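How Things Get Sorted: Bins, Boxes and Where Stuff Goes

Reading time: 6 minutes

Think about the drawer in your kitchen where the forks and spoons live. There is probably a tray in it with a slot for each kind of thing. When you want a spoon, you reach for the spoon slot. You hardly have to look.

Now think about a bin where everything has been dropped in together. A toy plate lies next to a crumpled packet. Something small has slid underneath. To find the one thing you want, you have to look, move things aside, and look again.

Both of these are ways of storing things. People use both every day, at home and at work.

What is a bin?

A bin is a container with a floor and walls and an open top. The walls stop things from rolling away. The open top lets you reach in from above. Bins can be made from plastic, cardboard, wood or metal.

Metal bins are heavy, but they last a long time. You can drop hard things into them and they may get scratched, but they don't often crack. Plastic bins are lighter and easier to carry up stairs. Cardboard boxes are cheap, but they go soft if they get wet.

The word "bin" can also mean a trash can. In this article it means a container for keeping things in.

Sorted and mixed

A sorted bin holds one kind of thing. A mixed bin holds many kinds.

Sorting takes time at the start. If you have 400 building blocks and you want to put them in boxes by color, you will be busy for a while. After that, finding a red block is quick.

A mixed bin takes no time at the start. You just drop things in. The time comes later, when you need to find something. Toy chests, lost-and-found boxes and the bottom of your backpack are all mixed bins.

Big stores of things can be either kind. Imagine a warehouse in a town called Trurby. On one side there are shelves where each box holds a single kind of item, such as light bulbs. On the other side there are bins where returned items come back all jumbled up. Those have to be sorted before they can go back on the shelf.

Why picking one thing out of a pile is tricky

You have been picking things up since you were a baby, so it feels easy. Your eyes and hands do a lot of work that you don't notice.

First you have to tell where one thing stops and the next one starts. If a blanket is lying over half of a book, you still know it is a whole book. You fill in the part you can't see.

Next you have to choose a place to hold. A mug has a handle. A ball doesn't, so you put your fingers around it. A plate is wide and flat, and when it lies flat on the floor of a bin it is hard to get your fingers under it. Most people go for the rim - they tip the plate up on one side and then pinch it.

Then you have to choose how hard to squeeze. A bag of chips needs a soft grip. A jar needs a firm one, or it will slip.

Shiny things

Shiny things have their own problem. Foil is a very thin sheet of metal, often aluminum. When it is new and flat, it reflects light a bit like a mirror. When it gets crinkled, each little fold points a different way, and each fold sends light in its own direction. You see bright white spots in some places and dark gray in others.

If you move your head, the spots move too. That can make it hard to see the real shape of the package. It is easier when the light is soft, such as near a window on a cloudy day.

Foil packages are used for food because foil keeps out light, air and damp. They crinkle when you touch them and they don't always spring back.

Corners and walls

Things in a bin often end up next to a wall. Try this with a shoebox. Put a glue stick in the middle and pick it up. Then push it against one side and pick it up again. The second time, there is only room for your fingers on one side. You may find that you slide it away from the wall first, or lift it by one end.

Try it yourself

You need two boxes, a timer and 20 small things from around the house. Ask before you borrow anything. Choose different shapes: a spoon, a sock, a toy plate, a ball of foil, a crayon.

Put everything in one box and give it a shake. Ask a friend to call out the name of one thing. Start the timer and find it, looking with your eyes only until you spot it. Write down the time. Do this 5 times.

Now sort the things into groups. You could group them by color, by what they are made of, or by which room they come from. Put each group in its own corner of the second box and play again. Compare your two lists of times.

Words to know

Bin: a container with walls and an open top.
Rim: the outside edge of a plate, cup or bowl.
Reflect: to bounce light back.
Foil: metal rolled into a very thin sheet.

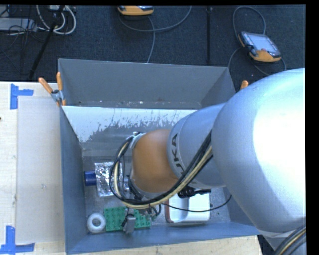

A metal bin with a green toy plate and a crinkled foil package.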